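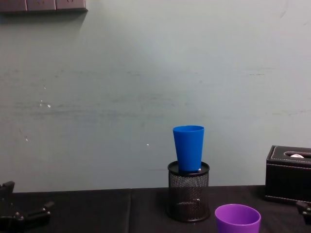 A blue cup seated in a mesh pen holder on one of the covered tables at Karnley.

Karnley reopens its shared workroom on Wednesday with the tables re-covered in black cloth and a new rule on what may be left out on them. The work was carried out over eight days by Wernier, the fitting firm that also handled the ground-floor corridor.

The old table coverings had been down since the building opened. They were a pale vinyl, glued at the corners, and most had lifted along the front edge. Wernier stripped the glue and laid a black cloth in its place, fixed under the table edge with clips so that it can be taken off for washing. A spare set is kept in the ground-floor store.

Black was picked after a short trial of two colours. Small items in bright plastic, such as cups and trays, are easier to find against it at the end of the day. Lint and dust also show more readily, and the cleaning round has been moved from fortnightly to weekly. The cloths are to be washed at 37 degrees and hung flat. They should not be ironed, as the iron leaves a shine on the surface. 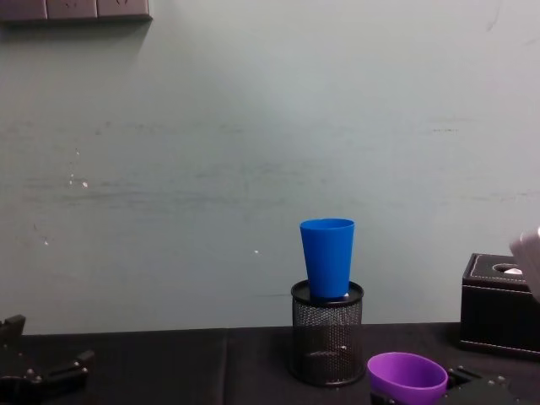

Each table will keep a small fixed set of desk items, to be returned to the table at closing time. Pens go in a holder, tissues stay in their box, and plastic cups are to be emptied before they are put down on the cloth. Anything else left out overnight will be moved to the shelf by the door and held there for a month.

The cups come from Sodari, which supplied 90 of them in several colours. They are stackable and replace the paper cups used until now. Hot drinks are not allowed in the workroom, and the cups are not meant for them – the supplier's sheet gives an upper limit of 70 degrees. A rack for used cups has been fitted beside the sink in the corridor.

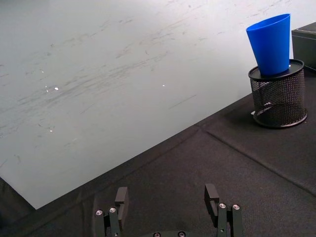 Cleaning of the boards is the one part of the job still open. The glossy white boards were wiped down with the standard spray before the tables were covered, and a second treatment with a stronger cleaner has been ordered from Hailu. At least one of them still carries a wide band of grey streaks and smudges across the middle, the sort of mark usually left by dry rubbing of old marker. If the second treatment does not lift it, the surface film will be replaced. Users are asked to wipe boards with a damp cloth in the meantime and to keep marker pens off the table coverings – ink does not wash out of the black cloth at the temperature given above.

The walls are not part of this round of work. Repainting is planned for June, when the room will close again for two days. Bookings already made for that month will be moved to the upstairs room.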